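4. Recording your first demonstrations at the sink

By now you should have the arm bolted down and the Zernia recorder talking to it. If you don't, go back to section 3, I'll wait.

I teach the dish task by remote control, with the hand controller from the kit. You can also grab the arm and push it through the motions (hand guiding, section 5), but I find my own elbow ends up in the sink that way.

1. Put a few dishes in the basin. Start easy! One cup and one bowl is plenty for the first session.

2. Set the speed limit to 20 percent. You'll want to go faster after ten minutes. Don't.

3. Keep the stop button in your free hand or right next to it, and stand where you can see into the basin.

CAUTION: Never reach into the sink while the controller is live. Let go of the trigger, wait for the recorder to say HOLD, then move your dishes.

4. Press Record and bring the gripper down over the cup, fingers pointing down. Go slow near the rim.

5. Close the gripper, lift straight up, carry the cup over to the counter and let go. Press Record again to end the take.

6. Move the dishes to new spots and do another one. I do 10 takes, get a coffee, then come back for 10 more.

Note: If you fumble a grab and recover, keep the take. If you drop something or bump the faucet, toss it (hold Delete for 2 seconds). Amparo Quintana kept all her bumps the first time and trained an arm that loved bumping faucets.
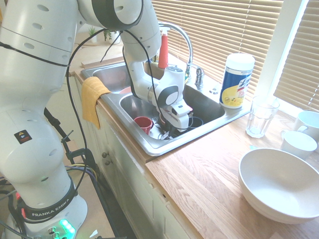

Fig. 4-1. Gripper lowered into the right basin, with the cup, bowl and utensils around it.

7. Check the cables between takes. They need enough slack for the arm to reach the far corner of the basin, but no loops that can snag a handle.

8. When you reach 200 good takes, save the set under a name you'll still understand in February, and copy it to a second drive before you start training (section 6).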